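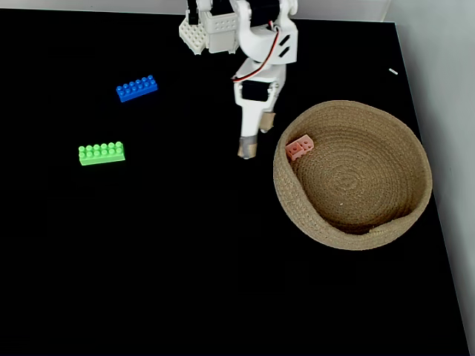
Servo and cable at the wrist joint.

Cable Wear in Sewing Machine Foot Pedals

Bronwyn Lowther has checked 324 pedal cords for the Galtau repair bench. Most faults were within 8 inches of the pedal, where the cord bends every time it is stored. Unplug the machine before inspecting the cord. Look for stiff spots, flattened insulation and cracks at the strain relief – tape is not a repair. Replacement cords are kept in drawer 6. Write the machine model on the tag and leave the old cord attached to it.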